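Funell Music News Corpus

Data card, release 8
Last updated: 13 Feb 2025
Maintained by the Funell Archive Group
Contact for this release: Mali Lloyd

Summary

The Funell Music News Corpus is a collection of short entertainment news items about recording artists, album announcements, collaborations and tour dates. All items are in English. The corpus was assembled to support the study of how music news is written and repeated across small publishers, and it is suitable for headline analysis, name matching and the detection of duplicate stories.

Contents

The release holds 4,000 articles from 214 publishers. Each record consists of a headline, a body text, a publisher code, a language tag and a topic label. Reader comments, advertisements and embedded social media posts have been removed. Where an article quoted a post in its own text, the quotation has been kept.

Topic labels

Every article carries one label from the following list.

album: announcement or release of an album or EP
single: announcement or release of a single song
feature: guest appearance or joint recording
tour: concerts, festivals and ticket sales
award: nominations, ceremonies and results
business: contracts, labels, management and rights
other: music news that fits none of the above

An article that announces both an album and a guest appearance is labeled by its headline. If the headline mentions both, the label album is used.

Sources

Articles were supplied under agreement by two partners, Vuter and Lehtinen. Vuter provided items from general entertainment sites. Lehtinen provided items from regional music pages, many of which have since closed. No publisher contributes more than 20 articles to the test portion — this limit does not apply to the training portion.

Labeling

Labels were assigned by two readers working separately. Disagreements were passed to a third reader, whose decision was final. The labels feature and single were confused more often than any other pair, and users who do not need the distinction may wish to merge them.

Artist names are given as printed. Stage names have not been replaced with legal names, and spelling errors in the original articles have not been corrected. A separate file, names.csv, links common variants of the same stage name.

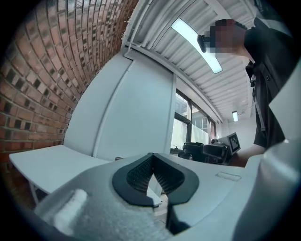 Known limitations

Small publishers often copy from one another. Exact duplicates were removed, but lightly edited copies remain, and the same announcement may appear under several headlines. Users who train and test on different portions should run their own check for near matches.

Release dates stated in the articles reflect what was announced at the time. Many albums were later delayed or renamed, and the corpus should not be used as a discography.

Changes in this release

The Wernetti subset, formerly a separate download, has been merged into the main files. The label rumor has been retired and its articles moved to other. Broken quotation marks in the body field have been repaired.

Terms of use

The corpus is available for research and teaching. Redistribution of full article text requires written permission from the maintainers. Requests to remove an article should include the record number and will be handled in the next release, planned for April.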